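Slide 1, hello

Good evening, everybody, and thank you for coming out to Flonbridge. I know some of you drove a long way, and I promise to have you out the door before the roads get bad. My subject tonight is our women's sitting volleyball team and what happened when we took them to the Norkenow Open in July. I was team manager, so I saw most of it from the end of the bench with a clipboard in my lap.

(Wait for the latecomers to sit. Don't start the next slide until the door is shut.)

Slide 2, the draw

For those who are new to the sport: the net is low, the court is small, and you must have some part of your torso on the floor when you touch the ball. It is much faster than people expect. We were put in a pool with Tesska, who had won the thing the year before, and Ban, who we had never played and knew almost nothing about. I remember reading the draw on my phone in the parking lot and deciding to have lunch before I told the players.

Slide 3, getting there

The trip cost us $2780, and that was with everyone sharing rooms and my sister's cooler full of sandwiches. We had set out to raise $3000, so yes, we came home with a little left over, and it went straight into new knee pads and a net. Thank you again to everyone who bought pie.

(Pause here for the pie people. They like to be thanked!)

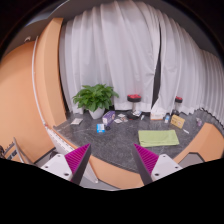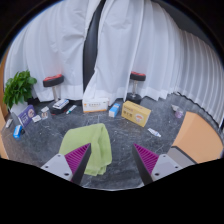 Loretta Quimby

Slide 4, the Tesska match

We lost the first set badly. Our passing was all over the place, and I think we were watching them play, to tell you the truth, because they were lovely to watch. Then in the second set we started serving short, which we had practiced all spring and then somehow forgotten, and suddenly they were the ones scrambling. We lost that set too, but by 2 points, and the bench was so loud that the referee came over and had a friendly word with me.

Slide 5, Ban

Ban turned out to be a young team with a very good blocker, and we beat them in four sets. There were 214 people in the gym for that one, which the announcer read out over the speakers, and for a team used to playing in front of parents and one patient dog, that felt like a stadium. I cried a bit. I'm not going to act it out for you.

(If running long, skip the story about the bus.)

Slide 6, what we need next

We want to go back next summer and we'd like to bring a second team. That means more players, and it means more court time here in Flonbridge, so please talk to me afterward if you have a key to anything with a flat floor. You don't need to have a disability to train with us, and beginners are welcome.

Questions, then coffee. Sign-up sheet is by the coffee.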